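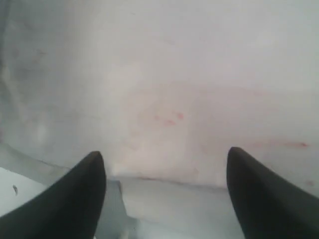
Support > Pranton Back Office > Setup Guide > Section 4: Items, Prices and Markdowns

Overview | Install | Stores | Items | Reports | Contact

Section 4: Items, Prices and Markdowns

Last revised July 26, 2018

This section covers setting up the item file, entering regular prices, and scheduling markdowns. Complete Section 3 (Stores and Registers) first. You need a manager login for everything in this section except 4.6, which can be done with a clerk login.

The steps apply to the desktop version of Pranton Back Office. Menu names in the browser version are the same, but the Save button is at the top right of the page.

4.1 Before you start

Have the following ready:

- The list of departments you want to use in sales reports
- Vendor names and vendor item numbers
- Cost and regular price for each item
- Your sales tax categories, as entered in Section 3

If you are moving from another system, export your old item file as a comma-separated file and keep an untouched copy. Prekport, the import tool, changes the layout of the file it reads.

CAUTION: Do not import items while any register is open. Sales rung during an import may post without a department and will have to be corrected by hand in the daily journal.

4.2 Create departments

1. Open Setup and select Departments.
2. Click New.
3. Type a department name. Names can contain letters, numbers and spaces. Do not use commas.
4. Choose a default tax category.
5. Enter a default markup if you use one. Leave the field blank if prices in the department are entered one by one.
6. Click Save.
7. Repeat for each department.

Note: A department can be renamed at any time, and old sales will appear under the new name. A department cannot be deleted once it has sales against it. To stop using one, clear the Active box. It drops off the item screen but stays in reports for past periods.

Keep the list short at first. Departments are meant for reporting at the level of the whole store, and a long list makes the monthly summary hard to read. Finer groupings belong in the Class field, which has its own report.

4.3 Connect Prekport

Skip this step if you plan to enter all items by hand.

1. On the back office computer, open Setup and select Connections.
2. Click Add, then choose Prekport.
3. In the Host field, type the name of the computer where the Pranton database is installed. For a single-computer store, type localhost.
4. In the Port field, type 2187.
5. Enter your manager login.
6. Click Test. The status line should read Connected.
7. Click Save.

If the status line reads No Answer, check that the database computer is on and that the port is open in its firewall. If it reads Login Refused, the user name or password is wrong, or the login does not have import rights. Import rights are set under Setup, Users, Permissions.

4.4 Add an item by hand

1. Open Items and click New Item.
2. Scan the barcode or type the item number. If the item has no barcode, click Assign and the program will give it the next free number.
3. Type the receipt name. This is what the customer sees, so avoid vendor abbreviations.
4. Select a department and, if used, a class.
5. Select the vendor and type the vendor item number.
6. Fill in the Color, Trim and Details fields as described below.
7. Enter the cost.
8. Enter the regular price. The margin is shown beside it as you type.
9. Check the tax category. It is filled in from the department but can be changed here.
10. Click Save.

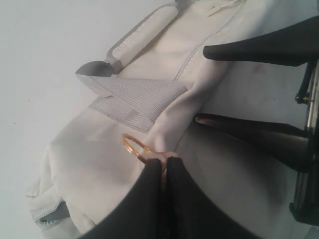 The Color, Trim and Details fields are searched together when a clerk looks up an item without a tag, so fill them in with words a clerk would use on the sales floor. Put the main color in Color and nothing else. Edging and other contrasting parts go in Trim. The white fabric piece shown with this section would be entered as White in Color and Gray piping in Trim, with padded strap and ribbed mesh patch in Details. Vendor color names can be added at the end of Details if your staff use them.

Note: Details holds one line of text. Anything past the end of the line is dropped when the item is saved, without a warning.

If the same item comes in several sizes, save the first one, click Copy, and change the barcode and size. Cost and price carry over. Stock on hand does not.

4.5 Import items from a file

1. Close all registers.
2. Open Items, click Import, and select Prekport.
3. Browse to your file and click Open.
4. Match each column in your file to a field on the right. Item number, receipt name, department and regular price are required. Set any column you do not want to Ignore.
5. Click Preview. Rows with a problem are marked in red, and the reason is given in the last column.
6. Correct the red rows in the preview, or cancel, correct them in the file, and start again.
7. Click Import.
8. When the summary appears, print it or save it with your setup papers.

Prekport reads up to 200 rows in one pass. For a longer file, split it into parts and import them one after another. Each part needs its own heading row, and the column matching from the previous part is offered again, so there is no need to redo it.

CAUTION: If an item number in the file is already in use, the import replaces the existing item. Cost, price and tax category are all overwritten. The sales history is kept.

Common messages in the preview:

DEPT NOT FOUND — The department name in the file does not match one in Setup. Check for extra spaces after the name.

PRICE BELOW COST — A warning only. The row will still be imported. Check whether the cost and price columns have been switched.

BAD NUMBER — The item number contains a letter or symbol. Spreadsheet programs sometimes change long barcodes into a shortened form. Set the column to Text in the spreadsheet and export again.

TAX BLANK — The row will use the default from the department. No action is needed unless the item is taxed differently.

4.6 Check a sample of items

1. Log in at any register in Training mode.
2. Scan several items from each department.
3. Compare the name, price and tax on the screen with your price list.
4. Void the training sale.

Do not skip this check after an import. Tax errors in particular are easy to miss on the item screen and have to be corrected through amended reports once the store is trading.

4.7 Schedule a markdown

A markdown is a temporary or permanent reduction from the regular price. The regular price stays on file and prints on the receipt next to the reduced price.

1. Open Prices and click New Markdown.
2. Type a name for the markdown. It will appear in reports, so include the season or event, such as January Clearance.
3. Choose Percent Off, Amount Off or Set Price.
4. Enter the value.
5. Add items one at a time, by department, or by class.
6. Enter a start date and an end date. For a permanent markdown, leave the end date blank.
7. Select the stores where the markdown applies.
8. Click Review. Items that would sell below cost are listed at the top.
9. Click Schedule.

Markdowns start when the register opens on the start date and end when it closes on the end date. A register left open overnight will keep the old price until it is closed and opened again.

Note: If an item is in two markdowns on the same day, the register uses the lower price. The two reductions are not added together. To add them together, tick Combine on both markdowns before scheduling.

A temporary markdown can run for up to 30 days. To run one longer, schedule a second markdown that begins the day after the first ends. Some states have rules on how long an item can be advertised as on sale and how its former price may be shown. The program does not check for this.

4.8 Markdowns in more than one store

Stores can share a markdown or have their own. In a group with stores on Clarthorpe Avenue and at Radebe Plaza, for instance, an overstock at one location can be marked down there while the other keeps the regular price.

1. Open the markdown and click Stores.
2. Clear the box beside any store that should keep the regular price.
3. To give a store a different value, click Override beside its name and enter the value.
4. Click Save, then Send to Stores.

The status beside each store changes from Pending to Received when its registers have the new prices. A store that is offline stays at Pending and picks up the change the next time it connects.

Customers may bring an item back to a different store from the one where they bought it. The register refunds the price on the receipt. Without a receipt, it offers the lowest price charged at any store in the group in the last 30 days, and a manager login is needed to change that amount.

4.9 Cancel or end a markdown early

1. Open Prices and select the markdown.
2. Click End Now, or click Cancel if it has not started.
3. Click Send to Stores.
4. Close and reopen each register.

CAUTION: Shelf tags are not changed by this step. Remove the sale tags before the registers are reopened, or customers will be charged more than the tag shows.

An ended markdown stays in the Markdown Results report with the units sold, the reduced sales total and the margin lost against regular price. It cannot be restarted. Click Copy to make a new one with the same items.

4.10 Back up the item file

1. Open Tools and click Back Up.
2. Select Items and Prices.
3. Choose a folder on a drive other than the one holding the database.
4. Click Start and wait for the Complete message.

Back up again after every import and before any large price change. Continue with Section 5, Receiving and Transfers.

Contact Support | © 2018 Pranton | Back to top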